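Washing Red Sports Shirts at Lower Temperatures: Energy Use and Colour Transfer
Textiles and Household Technology, second-year project report
Ninard College

1. Introduction

Red polyester shirts with white panels or white lettering are a common laundry problem. Surplus dye leaves the red area during washing and settles on the white one. The usual response is to wash cool, but many clubs wash hot for reasons of smell. This report compares a cool and a hot programme for energy use, colour transfer and remaining odour. The request came from Mussa Sports Club, which washes its shirts in a single machine on its own premises.

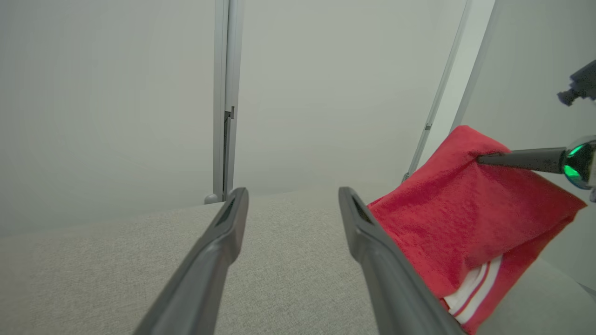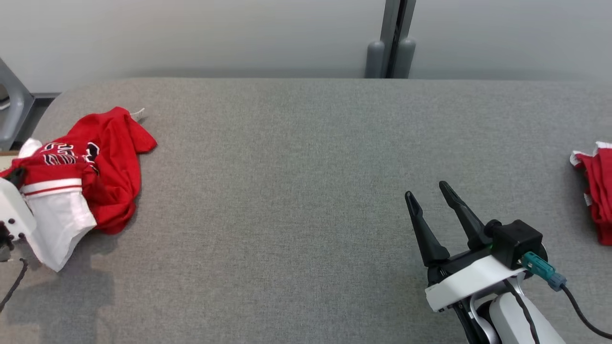
Figures 1 and 2. Red fabric.

2. Background

Polyester is normally coloured with disperse dyes, which are only slightly soluble in water. They are driven into the fibre at high temperature during manufacture. Any dye left on the surface should be removed by a final clearing stage at the dyehouse. If this stage is shortened, loose dye stays on the fabric and comes off in use.

Three factors in the wash affect how much dye moves. Higher temperature opens the fibre structure and speeds up movement in both directions. Longer contact time allows more dye to settle on a pale surface. A low ratio of water to fabric keeps the concentration of loose dye high, so a modern machine that saves water may perform slightly worse in this respect than an older one.

Printed lettering behaves differently from dyed cloth. A heat-applied film sits on top of the fabric, and dye from below can pass into it slowly, even in storage. This process (migration) is separate from bleeding in the wash and was not measured.

Odour in polyester is linked to skin oils. The fibre repels water but holds oil well, and oil is harder to remove in cool water. This is the main argument in favour of the hot programme.

3. Method

3.1 Equipment

All washes were done in the same front-loading machine, a Dirko, connected through a plug-in energy meter. The detergent was Flirkard colour liquid at the dose printed on the bottle for medium soil. No softener was used. Softener coats the fibre and was expected to interfere with the odour assessment.

3.2 Programmes

Programme A was the 30 degree synthetic cycle. Programme B was the 60 degree cotton cycle, which is the one the club used before the project. Spin speed was set to the same value for both.

3.3 Test loads

Each load contained 6 shirts turned inside out. A square of undyed white polyester was pinned to the inside of one shirt in each load, with a fresh square for every wash. The drum was rinsed with an empty cycle between loads so that loose dye from one wash could not reach the next.

3.4 Assessment

The white squares were dried flat, away from direct light, and compared with a five-step grey scale for staining. Step 5 means no visible staining and step 1 means heavy staining. Two assessors graded each square separately under the same lamp. Where the grades differed, the lower one was recorded.

Odour was judged on dry shirts after a night in a closed bag. The assessors used three categories: none, slight and clear. They were not told which programme had been used.

4. Results

4.1 Energy

Mean energy per load
Programme A: around 400 Wh
Programme B: 1615 Wh

Nearly all of the difference arose early in the cycle, when the water was being heated. Power drawn by the motor was similar in both programmes.

4.2 Colour transfer

Squares from programme A were graded 4 or 4 to 5 throughout. Squares from programme B started at 3 and improved to 3 to 4 in the later washes, which suggests that most of the loose dye came out early. Staining was pink and fairly even, with slightly darker patches where the square had been folded against a seam.

4.3 Odour

Programme B gave "none" for every load. Programme A gave "none" for most loads and "slight" for the remainder. The "slight" results all came from shirts that had been left in a bag overnight before washing. No load was graded "clear".

5. Discussion

The cool programme used about a quarter of the energy and caused less staining. The difference in staining was visible without the grey scale when two squares were placed side by side. The odour results favour the hot programme, but the delay before washing seems to matter as well, and this was not controlled from the start. The bagged loads should have been planned as a separate condition.

The two programmes also differ in length and water volume, so temperature is not the only variable. The cotton cycle fills to a higher level, which should reduce transfer by dilution. As transfer was nevertheless greater, the effect of temperature on its own may be larger than the results show.

Grading by eye is a weak point. A colour measuring instrument would have given finer steps, but the department's unit was out for calibration until December.

6. Recommendations

Wash new red shirts separately for the first few washes.
Use the 30 degree synthetic cycle for routine loads.
Hang shirts up after a match if they cannot be washed the same day.
Keep the 60 degree cycle for shirts that still smell after a cool wash.
Remove shirts from the drum as soon as the cycle ends, as damp contact between red and white areas continues the transfer.

7. Further work

A follow-up should test pre-soaking in cool water and should include shirts from more than one manufacturer. Migration into white lettering would need a storage test lasting several months, with samples kept at room temperature and in a warm cupboard.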